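How Do You Teach a Robot to Put Away the Glasses?

A page for curious kids from the Dristusby Robot Club

Have you ever been asked to put away the dishes after supper? You probably did it while thinking about something else, like your math homework, or what you would name a hamster if you were allowed to have one. Your eyes found the cup, your hand went out, your fingers closed just enough, and the cup went on the shelf. Easy!

For a robot, that same little chore is a very big adventure. In our club we have spent most of the spring on it, and we are still learning new things every time we meet.

Our club has 33 members, from third grade up to eighth, and we meet after school in the long room over the Dristusby library. The big project this year is called Hopkin. Hopkin is the name we gave to our pair of robot arms, and yes, it is one name for both of them. We voted on it. (The other name that got a lot of votes was Captain Spoon, and some of our younger members are still a little sad.)

Let's start with what a robot arm is made of, so that the rest makes sense. Hold your own arm out in front of you and bend it. You have a shoulder, an elbow and a wrist, and each of those is a joint, a place where things can turn or bend. A robot arm has joints too, with a motor tucked into each one. In between are the stiff parts, which are called links. They do the same job as the long bones in your arm.

At the very end comes the gripper, which is the robot's hand. You have five fingers. Lots of grippers have only two, and they work more like the tongs you use to pick up corn on the cob. You would be surprised how much you can do with two fingers. Try it at breakfast tomorrow with just your thumb and pointer finger, and see how you get along with your cereal spoon.

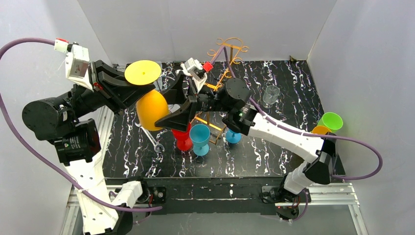 Two arms can do something that one arm finds very hard, and that is to share. Think about how you turn a jar over to read the bottom. One hand holds it while the other comes in to help, and for a moment both hands are on it at the same time. Robot arms have to learn this moment very carefully. Look at the yellow-orange goblet, upside down, with its bright yellow foot on top. The gripper on the left is closed just under the foot, and the one on the right is touching the bowl. If one of them pulled while the other was still squeezing, something could slip or bend. So each arm needs to "know" where the other one is, and our older members spent weeks on that part alone.

Now for the part everybody asks about. How does the robot know what to do? The answer is that somebody shows it. A club member guides the arms through the whole job, slowly, and the computer writes down where every joint was the whole way through. We call one trip through the job a "showing." Then we do it again with the cups in different places, and again, and again after that. So far Hopkin has had 2,126 showings! We keep the number on a chart by the door, and there is always a bit of a race to be the one who gets to change it.

All those showings go into a program called Orex. Orex looks for what they have in common. It is a bit like learning to ride a bike by watching a great many people ride bikes, if you could also feel what their legs were doing. After a while, Orex can make a good guess about where the arms should go next, even when a cup is somewhere new.

A good guess can still be wrong, of course. Clear glass is especially tricky. You can look right through it, and so can a camera, which means the robot may see the table behind the glass and miss the glass itself. Colored cups are much easier to spot. We went back through our showings and found that 1,494 of them used colored cups, so no wonder Hopkin was better at those. Now we are doing more with the clear ones.

In May we will take Hopkin to the Cistia Challenge, where clubs from all over bring robots that help around the house. Each team gets 2 turns, and the judges choose where the cups go, so there is no way to practice the exact layout ahead of time. We are nervous and excited, and we have already argued quite a lot about T-shirt colors.

Would you like to try something at home? Ask a friend to close their eyes and be the robot. Put a plastic cup on the table and tell your friend how to pick it up, using only words like "left," "down," "open" and "close." Then trade places. Use an empty cup the first time, please!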